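Sorting the long boxes, and what I decided to keep

I have been buying comics since I was nine, and until this winter I had never made a full list of them. I knew I had a lot. I had them in long boxes in the hall closet, in two short boxes under the desk, and in a plastic tub that used to hold winter blankets. When the lease came up and we decided to move to a smaller place, the comics became a problem that had to be solved by May.

So I made a list. It came to 900 issues, not counting trade paperbacks. I had guessed fewer than that. My partner had guessed more.

This post is mostly for the people who asked how I went about it, and for Rodrigo Correia, who has the same problem in his garage and keeps putting it off.

Getting everything out first

I tried doing it one box at a time and it didn't work. Runs were split across boxes because I had filed things in the order I bought them for the first ten years, then by publisher, then by whatever fit. I would finish a box, feel good about it, and find six more issues of the same series two boxes later.

What worked was clearing the floor and making one pile per series. It took most of a weekend and we had to walk along the wall to get to the kitchen. Once the piles were made, the listing itself went quickly. I used a plain spreadsheet with title, issue number, year, condition and a column for notes. The notes column ended up being the one I used most. It says things like "cover loose", "have two of these" and "bought at Quintela, signed?"

Quintela was the shop I went to all through high school. It had a back wall of quarter bins and a front counter where the new books went. The signature is on a first issue of a superhero team book that lasted 34 issues, and I can't read it. It doesn't match the writer or the penciler. It may be the inker. It may be a kid named Kevin. I kept it.

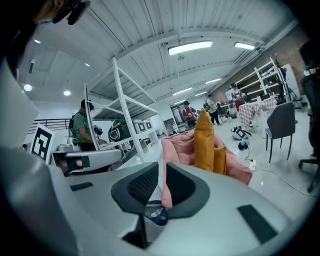 Deciding what goes

I had read a lot of advice about this and most of it comes down to selling whatever has a price and giving away the rest. That wasn't much use to me. Almost nothing I own is worth money. I came up in a period when publishers printed far more copies than anyone needed, and I bought the foil covers like everybody else my age. You can't sell those. You can barely give them away.

My rule was simpler. I asked whether I would read it again. If the answer was yes, it stayed. If I only liked knowing it was there, it went in the second pile. If I couldn't remember a single thing that happened in it, it went in the third pile and didn't come back.

The third pile was the biggest. It had nearly all of my crossover tie-ins. I bought those because a caption box told me the story continued in another book, and I was the kind of reader who did what the caption box said. Reading a few of them again, I noticed how little happens. The hero of the tie-in looks up at the sky, sees that it's red, says something about it, and then fights his usual villain for eighteen pages. On the last page somebody from the main series shows up and asks for help.

Some of those issues have good art, though. I pulled a few for that reason alone. There was one with a long rooftop chase, no dialogue for five pages, and I had forgotten it completely. The writer must have trusted the artist to handle it. The next issue goes back to wall-to-wall captions, so maybe somebody complained.

The second pile was harder. It had the complete run of a space series I loved when I was thirteen, the one where the crew changes every year and the ship has a worse opinion of the captain each time. I read the first eight issues on the floor with my back against the radiator. They're slow. The jokes are about television shows I had to look up. But the lettering is wonderful – each alien species gets its own balloon shape, and you can tell who is talking off-panel without a tail. I don't think I noticed that as a kid. I put the run back in the keep pile, then took it out, then put it back. It's in the keep pile now.

Lourenço Sampaio told me I should let the whole thing go and read on a tablet. He did that a few years ago and is happy with it. I do read on a tablet for new books, mostly manga, and it's fine. Where it falls down for me is double-page spreads. You either turn the tablet sideways and get a small picture, or you go panel by panel and never see the page as a page. Older books weren't drawn for that. The page was the unit, and the good artists put things in the corners.
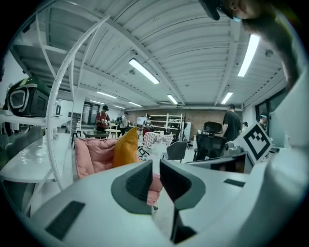
Gripper and marker, close up.

The two books I had to look for

While making the list I found gaps. Some I knew about. One surprised me. I was missing issue 6 of a twelve-part detective series that I would have sworn was complete. I have read it several times and have a clear memory of how the murder in the boathouse gets solved, which happens in issue 6. Either I borrowed it and gave it back or I lent it to somebody and didn't get it back. Aníbal Fonseca says it wasn't him. He has also said that about other things.

I found a replacement through a seller trading under the name Jirwood. The listing called it fine, and when it came I would have called it very good, with a small color break along the spine. I don't mind. The letters page is intact and that was half the reason I wanted it. There is a letter in there from a reader who worked out the killer two months early, and the editor's answer is very polite and obviously annoyed.

The other gap was an annual. Annuals are a nuisance to track because they sit outside the numbering, and half the time they were squarebound and didn't fit the same bags. This one has a backup story with the origin of a minor villain, the one who can only steal things that have been given as gifts. It's eight pages long and better than the main feature. It has never been collected as far as I know. I went without it and marked the row in yellow.

If you are doing this yourself, I would say make the gap list but wait before buying anything. I wrote down every missing issue on the first day and would have spent a lot of money if I had gone straight out and filled them all. By the end, most of those gaps were in series I had decided to give away.

Where it all went

In the end I kept 185 issues. They fit in one long box with a little room left over, which goes on the bottom shelf of the new bookcase. The bookcase is called Laltby and the shelf is just deep enough if you take the back lip off. I put the trades on the two shelves above, sorted by writer, which my partner thinks is wrong. She would sort by spine color.

A couple of stacks went to Hacer Şimşekoğlu, who teaches middle school art and lets the kids cut them up. I was a bit stiff about that at first. Then she sent me a photo of a collage one of her students had made from four different red-sky crossovers, and it was a better use of the paper than anything I had planned.
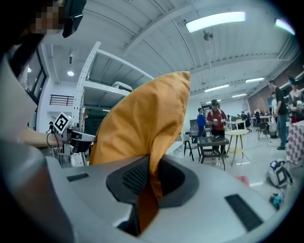 Satish Rajput took the complete war anthology. He had been trying to put that run together for years and was missing most of the middle. I could have asked for something in return but I still owe him for the time he drove me to a convention two states away and back in one night so I could stand in line for a sketch. The sketch is of Nosov, the sad cosmonaut from the back pages of the space series, holding a cup of tea. It's framed and it's coming with us.

The rest went to a charity shop that said it would take comics if they were bagged. I bagged them. It took two evenings and I ran out of tape. The woman at the counter asked whether any of them were valuable and I told her no, and she looked at the boxes on the cart and asked again.

A few practical notes

Old bags turn yellow and go wavy. If they have, change them. The backing boards were usually in worse shape than the comics were, and I swapped out every one of them for the books I kept.

Don't stack flat for long. The tub was the worst offender. Everything at the bottom had a curve in the spine, and a couple of covers had stuck lightly to the bag.

Write the issue range on the outside of the box in pencil. I used marker on mine years ago and every label was wrong by the second year.

Check inside the books before you give them away. I found a bus pass, a birthday card from my grandmother and a subscription form I had filled out and never mailed. The form was for the detective series. It would have covered issue 6.

Last thing, for Rodrigo: you can borrow my spreadsheet. I took the rows out but left the columns, and there's a second tab for things you have lent to people. Fill that one in first. I'll bring it over when I come for the dolly.

Posted 30/03/2023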